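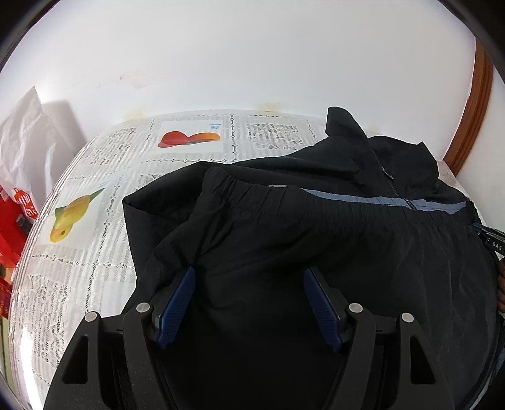

Hi all,

I've been meaning to answer the message below since it landed in July, and then the Bramwell write-up went around and I had no excuse left!

> I keep reading that laundry is nearly done as a robotics problem. Every clip I see is a towel. Has anybody on this list seen a machine get through a real basket, start to finish, with no help? I'd love to be wrong, but I don't think we're close.

I think we're closer than that, though you're right about the towels. A towel is flat, it has four corners, and it doesn't matter much which side is up. Now take a black garment with an elastic waist. The waist pulls itself into gathers, the inside shows when the opening gapes, and the legs can be anywhere. Put what looks like a black jacket behind it and even I have to lean in to see where one ends and the other starts.

At Zakholm we've been running our folding policy (the one we call Sosia) on dark clothes only, which everybody warned us against. Out of 941 attempts, 596 ended in a fold I'd put in a drawer. On towels we do far better, of course, but I'm much happier about the 596. A year ago the same arms couldn't find a waistband on black cloth at all – they'd pinch the middle of a leg and lift, over and over, like a kid picking up a cat.

Two things helped most. One was teaching with a lot of human demonstrations on ordinary tables with ordinary table covers, busy prints and shiny spots and all. Our old gray mat made everything look easy. The other was letting the policy take its time: smooth first, look again, then go for the waist. The average went up to 76 seconds per piece and I don't mind a bit. 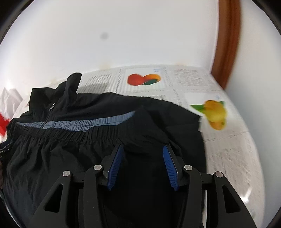 **So can it do a whole basket by itself yet?**

Not yet: it still needs a person to separate tangled pieces and to turn things right side out, and jackets with zippers are the weakest group we have.

Of the failures, the biggest pile is zippers. The pull catches in a fold, or the teeth hold an edge up so it won't lie down. The folks at Siso told me they see the same on their shop-floor line, where the job is bagging work jackets, and they still have somebody on that station all shift. They've posted 382 of their runs with notes, bad ones included, and it's the best reading I've had all summer.

If anyone has tried a softer pad for thin linings, please write! Ours grips thick cloth very well and then slides right off the slippery stuff.

I can share our failure sheet too. It's messy, but the columns make sense if you start from the left.

More when the next batch is in,

Zakholm folding bench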